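Wed 3 May

So the budget came back, and I've been staring at the spreadsheet long enough that I thought I'd better write some of it down before I start arguing with myself again.

We asked for 4000 for the gripper work this quarter. I'd split it up like this in my head: two pairs of handheld grippers from Sundine, a spare set of marker cubes (they get knocked, they get scuffed, you always want spares), and whatever was left for storage. Storage is the one I always lowball! Every recording session eats more disk than I planned for, and then I'm begging for a drive at the end of the month.

The Drurwood quote was cheaper per pair, but delivery is 60 days, and that kills the May sessions completely. Sundine says 14. I know which one I want. I also know the cheap one looks better on paper – and the paper is what gets signed.

Then there's the arm. Everybody wants to talk about the arm. I'd love an arm! But the Eltcombe one needs a proper bench, a service plan for 36 months and a room that isn't also our office, and by the time I'd added all that up it was nearly three times what we asked for. So my plan is to keep collecting by hand through the summer, with people wearing the grippers and doing ordinary fiddly jobs, and put the arm in next year's request with real numbers behind it.

Fiddly jobs at the round table, router and cables:
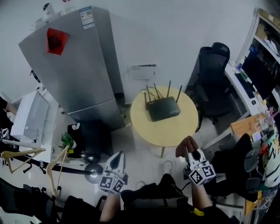
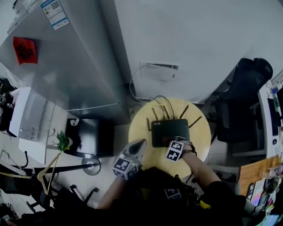

Domański wrote back after I sent the draft round, saying the storage line was still too small and that I should double it before I bought a second pair of anything. Fair enough, but a second pair means two people can record at once, and I'm not giving that up for a drive. I've moved a bit out of the spares line instead and asked Sundine if they'll do a price on three cubes where I had six. If they say yes by Friday, the order goes in as it stands.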